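Geltberg council backs paid leave plan, puts off vote on transit fares

2019-05-30

The Geltberg city council gave preliminary approval to a paid family leave ordinance after a meeting that ran past midnight, sending the measure to a final reading next month. A second item on the agenda, which would end bus fares for riders under 18, was held over so that staff can rework the cost estimate.

The leave ordinance would cover city employees first and private employers with more than 100 workers the year after. Smaller firms would be exempt but could join the city fund if they choose. Workers would be able to take up to five weeks at partial pay after the birth or adoption of a child, or to care for a sick parent or spouse.

Supporters have pushed for the measure since February, when the mayor named it in the annual address along with free bus travel for teenagers, a higher minimum wage for city contractors and a ban on foam food containers. The container ban has already passed. The contractor wage is still being drafted.

Critics say the list has more to do with the mayor's expected run for the state senate than with the needs of the city. The mayor's office has not said whether there will be a campaign, and the filing period does not open until winter.
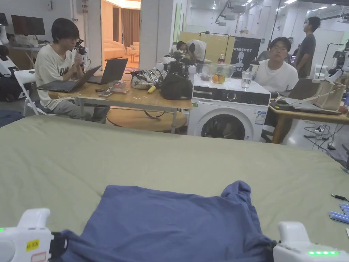
Śliwiński told the council that the company could live with the leave plan but not with a payroll charge that the city can raise by a simple majority, and asked for a cap to be written into the text before the final reading. The firm was one of two large employers to send written comments. The other, Ditov, supported the ordinance without changes and said it already offers a similar benefit to its own staff.

As written, the charge would be split between employer and employee. The council could raise or lower it once a year after a public hearing. An amendment to require a two-thirds vote for any increase failed, though several members who voted against it said they might back a softer version at the final reading.

The amendment drew the longest debate of the night. Members from the two river districts argued that employers plan their budgets years ahead and should not have to guess what the council will do. Members on the other side answered that a supermajority rule would let a small group starve the fund if claims ran higher than expected. The city attorney was asked whether such a rule could be repealed later by a simple majority, and said that it could.

Public comment was mostly in favor. Speakers included nurses, restaurant workers and parents of young children. A smaller group of residents asked the council to put the question on the ballot. A petition handed to the clerk in support of a ballot measure carried 1,510 signatures, which have not yet been checked against the voter rolls. The petition has no legal force at this stage -- the charter allows a referendum only after an ordinance has been adopted.
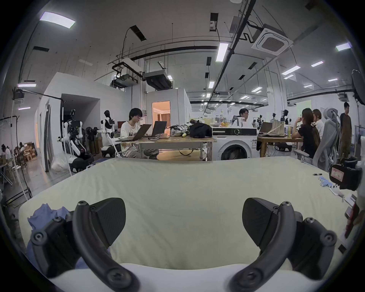

Vol. 5, No. 22

The bus fare proposal had been expected to pass without trouble. It was pulled after the transit department told the council that its first estimate left out the cost of new student cards and of extra buses on the Ellia line, which already runs full on school mornings. A revised figure is due before the council takes up the budget.

Members of both camps said they still favor the idea. The disagreement is over where the money would come from. The mayor has suggested using part of the parking fund, while the council's fiscal panel wants to see the cost met inside the transit budget, even if that means a slower start on new shelters.

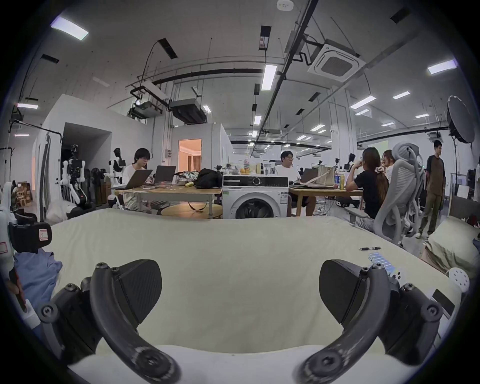
If the leave ordinance is adopted, the city would begin collecting the charge in the new fiscal year and pay the first claims six months later. The personnel office would run the program with existing staff until then. It would cover 700 city employees in its first stage.

The council also approved a repaving contract for the lower end of the market district and renewed the lease on the north side library branch. Both votes were unanimous.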